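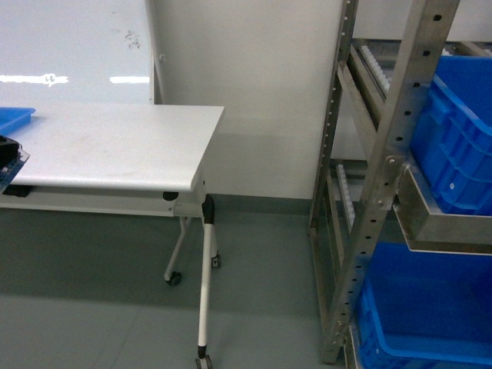
1/ Thread on dwell time on Route 17, Betamside to Wanitz station. The new timetable came out on 11 December 2020 and it adds running time again. I think the time is being added in the wrong place.

2/ Definitions first. Dwell time is wheels stopped to wheels rolling at a stop. It covers doors opening, people getting off, people getting on, fare payment, doors closing, and the wait for a gap in traffic. Agencies often leave out that last part. I include it, as the passenger is still on the bus for it.

3/ Route 17 carries almost 2000 boardings on a normal weekday. They are very unevenly spread. The hospital, the Goicoechea market and the last stop before the bridge take a large share of them, and plenty of stops in the hills see a handful of people all morning.

4/ Average dwell at the market in the morning peak is 39 seconds. The timetable assumes the same dwell everywhere on the line. So the bus leaves the market late, runs early through the hills, and then sits at the timepoint with the doors open.
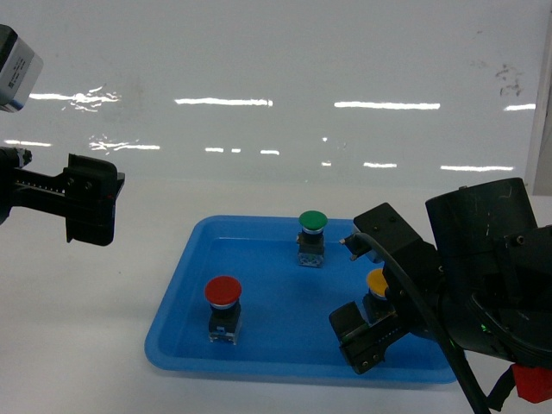 5/ Where the market seconds go. Mostly front-door boarding. The buses have two doors, but the rear one is exit only and the Wudon card reader is beside the driver. One person paying cash holds up everyone with a card.

6/ Dayana Guzmán asked whether low floors would help. They already have them. The step gap at the market is bad because the bus can't get parallel to the curb. A delivery bay starts right behind the stop and there is almost always a van in it.

7/ A standard bus pulling in from a travel lane needs a clear approach, a straight section at least as long as the bus, and a clear exit. The market stop has the middle one only. The driver stops at an angle, the ramp won't sit flat, and a wheelchair boarding turns into several minutes.

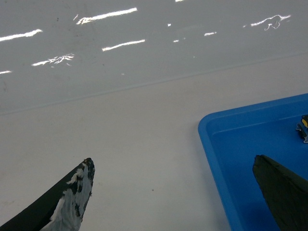
The fix is a curb extension. Bring the sidewalk out to the edge of the travel lane, the bus stops in the lane, and the pull-in and pull-out go away completely. So does the wait for a gap.

8/ Usual objection: cars get stuck behind the bus. Yes, they do, for the length of the dwell. But the signal after the market is red for most of its cycle in the peak, so most of those cars would have been standing at the light in any case.

9/ Second objection, from Gonzalo Barrios: drainage. Fair point. An extension crosses the gutter line, so you either move the inlet or leave a covered channel along the old curb. The channel is cheaper and clogs with leaves. Budget for someone to clean it.

10/ All-door boarding. Card readers at the rear door, cash still at the front. The published work on this is fairly consistent: the gain is large at busy stops and close to nothing at quiet ones. You equip the whole bus anyway, so judge it on the busy stops.

11/ Fare evasion always comes up here. Measure it before and after with the same method, at the same stops and times of day. A before figure from driver reports set against an after figure from inspectors tells you nothing.

12/ On padding. The April timetable put the extra minutes at the Wanitz end, in the last segment. That makes the arrival statistics look fine and does nothing for anyone waiting mid-route.

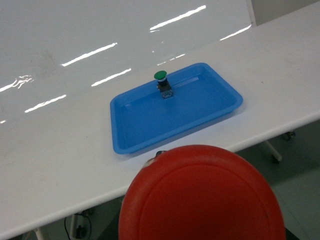

Padding at the end should cover recovery and the driver's break. Expected dwell belongs in the segment where it happens. If the market takes longer, the market segment gets the time, and the hill segments lose some.

13/ Aslı Dursun pointed out that this makes the route look slower on paper between the market and the bridge. Correct. It is that slow today. The printed time would just match it.

14/ Signal priority I'd leave until later. With a near-side stop the bus asks for green and then sits there loading while the green runs out. Move the stop to the far side first, or hold the request until the doors close.

15/ Method, for those who asked: stop-level door times from the vehicle logs, weekdays only, timepoints removed, ramp deployments kept in. I use the median for comparing stops and the 90th percentile for setting the schedule.

16/ Corrections welcome, especially on the hill stops, where the sample is thin. Visitación Cuesta has the older logs and I'll rerun the numbers once I have those.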